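Can a machine do it yet? Chores, sorted by what is worth handing over

First posted 29/07/2018, tidied up a little after readers wrote in.

We get more letters on this than on limescale. People see a clip of an arm folding a towel and want to know if they can stop folding towels. Short answer: no, but some jobs can go to a machine today, and a few more can be made easier for one.

Floors
Yes. A robot vacuum will keep a hard floor decent if you do your part. Pick up flexes and socks first. Tie back curtains that touch the floor. Empty the bin after every run and cut the hair off the brush with a seam ripper. It will not do stairs, and it will not do the corner behind the door.

Washing up
The dishwasher has been the best household robot for decades. Loading it is still yours. Tobias Ferreira in Totness asked if anything on sale will load one from a mixed pile by the sink. Nothing we would pay for. Wet glass and thin stems are very hard for a mechanical hand.

Laundry
Washing and drying, yes. Folding, not at a price or speed that makes sense. A shirt never lands the same way twice. If you hate folding, buy more hangers and go straight from line to rail.

Windows
Partly. The suction type is fine on big flat panes. Use the safety cord, always. Small Georgian panes are quicker by hand with a damp cloth and a bit of vinegar.

Small workshop jobs
Myrtle Crenshaw runs a repair bench and tried an Orkis arm on a month's loan in May. She had it moving identical blocks from a tray to a jig, 400 a day, and it did well. Then she gave it a mixed tub and it spent the afternoon knocking things over. Her advice, which we agree with:

Give every part a fixed place and mark the outline on the bench.
Choose parts with a handle or a flat side the fingers can close on.
Clear everything else out of reach.
Keep the light steady. Shadows moving across the bench upset some cameras.
Keep your own hands away while it is running.

The same rules help people too. A marked-out bench is a quicker bench.

Cooking
Timers, bread makers and rice cookers, yes. Chopping and stirring on a hob, no. Lertchai Inthanon asked about a cooking arm he had seen advertised for 3,843 pounds. For that money you could buy a very good cooker and have change for knives.

Picking things up and putting them away
Most tidying comes down to this, and it is where machines are furthest behind. A child of 4 can take hold of a mug by the handle without thinking. A gripper has to work out where the handle is, how wide to open and which side to come from, and a change of angle means working it out again. Much of the practice is now done in computer simulation, where a dropped cup costs nothing. If you are shopping, ask the seller to show you the machine lifting an object you brought yourself. If they won't, keep your money.
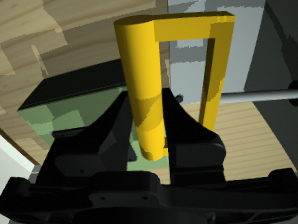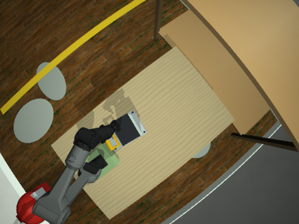
Simulated pick-up work with a black gripper. First, a yellow piece between the fingers; second, the arm over the table.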